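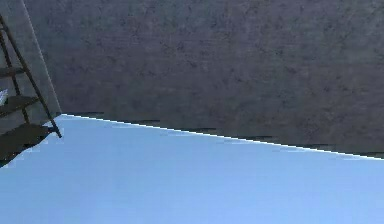
Trurley Moor fire, what now?

Posted by peatbog_annie
Went up past the Laing side this morning, first time since the fire. Black right down to the burn. Heather all gone, the little birch wood gone, smell still gets in your coat. 206 acres according to the estate. Looked like more to me. Anyone know if they're reseeding or just leaving it?

Posted by nlennox
Leaving it I think. Heather comes back on its own if the peat didnt burn deep. Had a proper fire there when I was a lad and you'd not have known five years on.
Niall Lennox

Posted by hobnail
Depends how deep though. November was bone dry for once and it smouldered for days, you could see the smoke from the Lustora road. That isn't a quick grass fire. Peat goes, it's gone, your grandkids won't see it back.

Posted by nlennox
Smoke from the road was mostly the birch. I was up there with a beater, were you?

Posted by hobnail
No I was at work. Still saw it. Three nights.

Posted by JeanieC
Can we not. There's a meeting in Trurley hall, Friday, February 26, 1999, half seven, estate people are coming and somebody from Gisent who did the soil cores. Ask them how deep. I've asked for the map to be put up at the back so folk can see which bits are which as the one in the paper had the burn in the wrong place.
Jeanie Crichton

Posted by peatbog_annie
Thanks Jeanie. Will try to get there, depends on lambs.
What about the curlews? Used to be loads on that flat bit below the cairn. They'll be back looking to nest in a few weeks and theres nothing to nest in.

Posted by two_sheds
Curlews like it a bit open. Might do all right. It's the adders and voles I'd worry for, slow stuff. And then whatever eats voles.

Posted by hobnail
And the water. Burn was running like cold tea after the rain last week, ash all in it. My brother in law has 20 ewes drinking out of that.

Posted by two_sheds
It always runs brown, it's a peat burn.

Posted by hobnail
Not like this. Bits in it.

Posted by marchdyke
Nobody's mentioned burning off. Estate does its strips every year, wind gets up, there you go. Ban it I say.

Posted by nlennox
Wasnt the estate. They hadnt started. And if you ban it the heather gets long and woody and the next one's twice as bad. Ask any keeper.

Posted by marchdyke
Ask any keeper, well he would say that wouldn't he

Posted by nlennox
Ask a fireman then.

Posted by peatbog_annie
My uncle was a fireman and he said both, burn small and burn wet. So there you are, you can both be cross with him.
Is there still money for fencing? If the sheep get straight onto the new shoots it wont matter what grows.

Posted by JeanieC
Some. Estate has offered 2000 pounds towards it, the quote was 2326 for the whole north side. So we're a bit short, will bring the quote on the night. Need to know who would give a Saturday to knock posts in. Put your name below or ring me, not after nine please.

Posted by two_sheds
Put me down. Got my own mell.

Posted by nlennox
Me too, and the trailer.

Posted by hobnail
Aye go on. Still think it went deep tho.

Posted by marchdyke
Which Saturday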